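Noticias del canal: lo que ingresamos, lo que gastamos y lo que viene

Queridos suscriptores: en diciembre os prometí que hablaríamos de dinero, y como sois unos cuantos los que me lo habéis recordado en los comentarios (con mucha gracia, todo hay que decirlo), vamos a ello sin dar más vueltas. O con las justas, que ya me conocéis.

Cuando Katalin Vincze y yo abrimos Zurkum, el canal era una excusa para grabar recetas de domingo y charlar un rato. Los primeros seis meses no entró ni un céntimo. El primer pago de publicidad tardó tanto que ya ni mirábamos la cuenta, y nos lo gastamos en una cena con los amigos que nos habían prestado los focos. ¡Qué cena, por cierto!

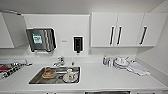
La cocina, con sus armarios blancos.

Ahora las cosas van mejor. El último trimestre cerró con 3926 euros entre publicidad, las aportaciones de los socios y el acuerdo con Dositz, la tienda de especias que muchos ya conocéis por los descuentos. De ahí hay que restar los 548 euros del montaje, que desde el otoño lleva el estudio Gilchrist, y otros 520 de música, alojamiento de la web y la gestoría. Lo que queda se reparte entre dos, después de apartar lo de los impuestos, así que ya veis que lo de la mansión con piscina tendrá que esperar.

Os lo cuento porque de vez en cuando aparece alguna página que calcula nuestra supuesta fortuna a partir de las visitas, y las cifras nos dan una risa tremenda. Mi madre encontró una y me llamó bastante seria para preguntarme por qué seguía conduciendo el mismo coche. Las visitas cuentan, claro, pero un vídeo de veinte minutos visto en agosto no paga lo mismo que otro visto en plena campaña de Navidad, y un buen mes puede venir seguido de dos flojísimos.

También nos preguntáis si aceptamos todo lo que nos ofrecen. Pues no, y alguna vez nos ha costado decirlo. Katalin tiene la norma de usar cualquier producto un mes entero antes de firmar nada, y yo protesto siempre por la espera y luego le doy la razón.

A quienes sois socios, un abrazo enorme. Vuestra aportación cubre el montaje casi todos los meses y nos deja publicar los vídeos largos, los de sobremesa, que tienen menos público pero son los que más disfrutamos haciendo. Seguid mandando temas, que los leemos todos aunque a veces tardemos una barbaridad en contestar. 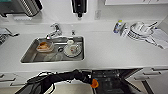 Próximamente: Nindach

Nindach será nuestro pódcast, por fin con nombre y con sintonía. Saldrá cada dos semanas y hablaremos con otros creadores de canales pequeños sobre cómo se organizan y de qué viven. Los socios lo escucharán primero, y el resto un poquito después.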